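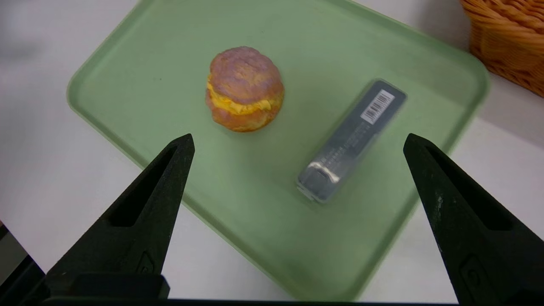

Where Does the Stuff on My Desk Go?
Project report, Everyday Spaces unit, Hillcombe

My project started because I lost my calculator for most of July. I found it in the end under a sweatshirt, on a chair, and by then I'd already bought another one. So when we had to pick a household problem and try to fix it, I knew mine right away: small things that land on a table and stay there!

The plan was to build a little sorting station that takes up less than half a table. I gave myself 4 rules. It had to use things you can buy in any home store, it couldn't need drawers or labels, everything had to be reachable sitting down, and a person who had never seen it before should be able to use it without me talking. (That last one was hard for me. I talk a lot.)

I ended up with a tray and two baskets. The tray is the landing spot, so whatever comes out of your bag or your pockets goes there first. Later on you sort it: things you use every day go in one basket, and things that belong somewhere else in the house go in the other. My working name for it was the Dakix, which means nothing, I just liked the sound of it.

I tried three layouts before I settled. In the first one the baskets were stacked and it was terrible, the bottom basket turned into a cave. In the second one they sat on either side of the tray, and that looked really nice but left no room for a notebook. The third has both baskets at the back and the tray up front, with a gap between the baskets so you can get your hand around them. 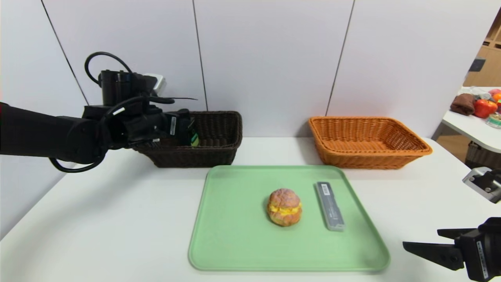 Layout three, with the dark basket on the left, the orange-tan one on the right and the tray in front.

Color turned out to matter more than I expected. My first two baskets matched, and I kept forgetting which was which, even though I was the one who made up the system. Once one was dark brown and the other was orange-tan I stopped mixing them up. The tray is light green, so a gray case or a toy bun sandwich shows up on it pretty well. I used the toy food on purpose, because a lot of what piles up on our table at home belongs to smaller kids, and a system that only works for pens wouldn't last a day there.

I also turned the tray at an angle to the table. It was a small change but I like it a lot! With a corner pointing at you the tray feels less like a cafeteria tray and it's easier to reach the back of it. The downside is that the far corner creeps up on the baskets, and if the table gets bumped you have to shift everything again.
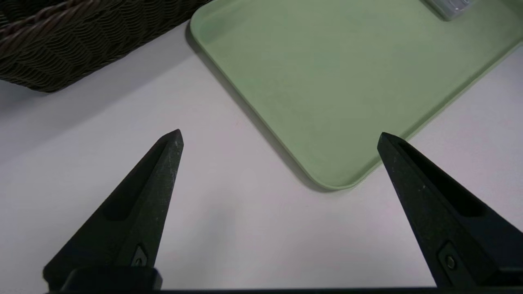
The angled tray, with one corner close to the end of the dark basket.

Some problems I didn't solve. Flat things like pencil cases are happy on the tray but they have to stand up or lean in a basket, and then they fall over onto whatever is small. Paper doesn't fit in this system at all. I tried a folder behind the baskets and it slid down flat every time. I also never worked out what to do with things that don't belong to anyone, like spare keys and single batteries.

If I kept going, I'd look for a shallower basket for the flat things and a tray with a grippier bottom. I'd also like to try the whole setup by a front door, where it would have to deal with gloves and mail.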